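# About Plumudance

Hello, and thank you for stopping by. We are a small dance school in Maltdale, teaching ballet, tap, folk and ballroom to anyone from the age of three upwards, and we've been at it long enough now that some of the children who once hid behind their mums in the first class are bringing children of their own.
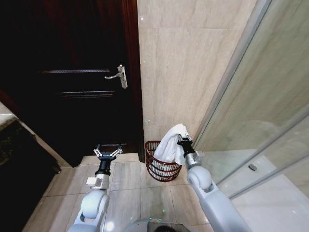 ## How we began

Plumudance started as one class a week in a borrowed hall with a floor that gave you splinters if you were daft enough to take your shoes off. There were 16 pupils that first term, one cassette player and a box of ribbons. We had no plan to speak of, but people kept coming back and bringing their friends, and by the following December we were putting on a little show with paper snowflakes and a great deal of tea.

After several years of carrying everything in and out of car boots, we took on the top floor of the old Trumar building, once a glove warehouse, and we have been there ever since. It has tall windows, a sprung floor (which we saved up for over three long years of cake sales and sponsored jigs) and a staircase that counts as a warm-up in itself. We now have 200 pupils on the register, from the tiny ones on a Saturday morning to our Thursday tea dancers, many of whom learned their first waltz well before any of our teachers were born.

## What we teach

Ballet and tap run right through from beginners to the older grades, and pupils can take exams if they would like to, though plenty never do and dance beautifully all the same. Ballroom is for adults, with or without a partner — we change partners often, so coming alone is quite normal and you will have met most of the room by the tea break.

Folk dance is perhaps what we're best known for locally. Our Chiriac group is named after the set of circle dances it began with, handed on to us by a former teacher who had danced them all her life, and it goes out to fairs, weddings and the odd harvest supper all through the warmer months. The steps look fiendish when they're done at full speed but they are taught slowly, in small pieces, and there's always room in the circle for somebody who has only just got the hang of the first bit.

## Our floor and our roof

The building is old and needs looking after. Last year we set out to raise £4000 towards mending the roof over the small studio, and by the time the last tin was emptied we had £3866, with the rest made up by a very kind parent who asked not to be thanked by name. So thank you, whoever you are! The buckets have gone back in the cupboard and the small studio is in use six days a week again.

## Coming along for the first time

Your first class is free, whichever one you choose. Wear something you can move in and bring a drink. We have a basket of spare shoes in most sizes, so please don't buy any until you know you like it. Parents of under-fives are welcome to stay and watch, and there is a kettle on the landing for those who'd sooner sit with a magazine.

The street door is on the mill lane side, next to the bicycle racks. It sticks a little, so give it a good push, and then follow the music up the stairs.

*Page last updated Sunday, November 16, 2025*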